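How Do You Show a Robot a Job?

A robot arm does not know what folding means. It has motors, and the motors follow numbers. One way to get the right numbers is for a person to do the job first, while a computer records each movement. Engineers call this a demonstration.

There are two common ways to give one. In remote control, a person moves a set of handles, and a robot arm in front of them copies the motion. In the second way, the robot stays at home. The person holds a gripper like the one a robot would have and does the job with it directly. A camera on the gripper records what is in front of the fingers.

The hand-held way is useful for housework, where every room is different. Clothes are a hard case. A wooden block keeps its shape when you pick it up. A pair of pants bends, bunches and slides, and it almost never lies the same way twice. 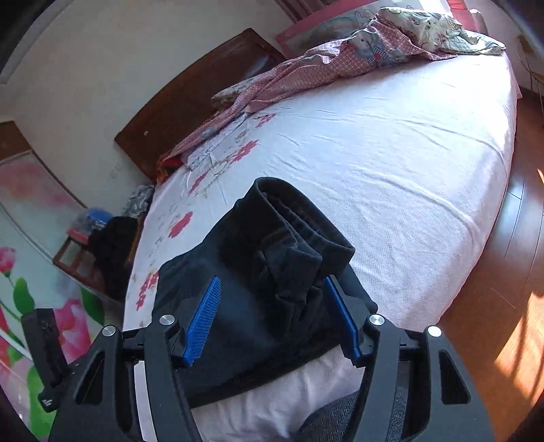

Last changed: Apr 1, 2018

The gripper has two black fingers with blue pads on the inside. The pads are ridged, like the sole of a sneaker, and the dark navy pants are held between them. Ridges help a pad hold on to cloth without squeezing very hard.

During a demonstration the computer stores two main things:

What the camera sees. This is a video, made of many still pictures.

What the gripper does. This includes where it is, which way it is tilted, and how far apart the fingers are.

The two records must match in time. If the video says "now" and the finger record says "a moment ago," the robot will learn to close its fingers too late.

One demonstration is not enough. At the Hawthorne workshop in Grerham, the set for a single folding job has 171 demonstrations, and each lasts about 20 seconds. The pants start in a different position each time. A program then looks for the pattern that links the pictures to the movements — this step is called training.

Words to know

Gripper: the part of a robot that holds things.
Demonstration: a recorded example of a job.
Training: using many examples to set up a program.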